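Watora Shared Workshop: Frequently Asked Questions

General

What is the Watora workshop?
Watora is a shared indoor workspace with fixed benches, partition panels and bench-mounted equipment. Benches are let by the month. The space is on one level and is entered from the loading side of the building.

Who do I contact about a bench?
Dehua Liang handles bench allocation and access cards. Weidong Jiang handles power, ceiling fixtures and anything bolted to the floor. Use the contact form and select the correct name, as messages are not forwarded automatically.

How long is the minimum term?
2 months. A term starts on the first day of a calendar month. No new terms start in June, when the floor is resealed.

Benches and panels

What load can a bench carry?
The standard Peng bench is rated for 29 kg per mounting plate with the plate bolted at all four corners. The rating applies to static load. For equipment that moves while mounted, submit the manufacturer's data sheet and wait for written approval before installation.

Can I drill into the partition panels?
No. The white panels have a finished face that cannot be patched. Use clamp-on rails along the top edge. Adhesive hooks are permitted if they are removed at the end of the term with the residue cleaned off.

Can the panels be moved?
Panels can be shifted sideways by one bay on request. They cannot be removed. A panel that leans or has come out of its floor channel should be reported the same day. Do not wedge it.

What is the gap between a panel and the wall strip for?
It allows the panel to be lifted clear of its channel. Do not run cables through it or fill it with tape.

Power and cables

How many outlets does each bench have?
Each bench has one outlet strip on its own breaker. The limit is 3,000 W per bench. Chargers left in overnight count toward the limit.

Can I run a cable across the aisle?
Only under a Zukent floor cover, and only for the length of one working session. Permanent runs go overhead and are installed by Weidong Jiang.

How should cables on bench equipment be routed?
Leave a service loop wherever a cable crosses a joint, and secure the cable on both sides of it. A loop that can catch on a bracket or a neighboring machine is too long. Check loops at full travel in each direction before leaving equipment switched on.

Why is the ceiling left open?
The beams and fixtures are left exposed for maintenance access. Nothing may be hung from the beams, including lamps, banners and tool balancers.

Plants, small items and cleaning

Are plants allowed?
Yes, in a pot with a closed base or a saucer. Keep plants clear of ventilation grilles and at least one arm's length from any open enclosure. Water them at the sink and carry them back once they have drained.

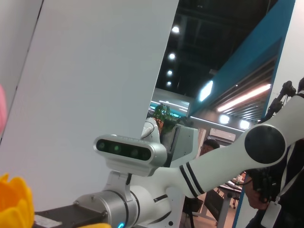 Leaves that reach over equipment must be trimmed by the bench holder. Plants remaining after the end of a term are moved to the entrance shelf and held for 11 days.

Can I keep toys, ornaments or other small items at the bench?
Yes. Soft or brightly colored items are fine at the edge of the work area. They must be cleared from the travel of any moving equipment before it is powered.

How do I clean glossy white covers and panels?
Use a damp microfiber cloth and the Skeltell neutral cleaner from the supply cabinet. Spray the cloth, never the surface. Solvent wipes dull the gloss and leave visible patches. Dark glass is cleaned with a dry lens cloth only.

Who empties the bins?
Bench holders empty their own. Metal offcuts go in the gray drum next to the loading door.

Last updated: 5 March 2020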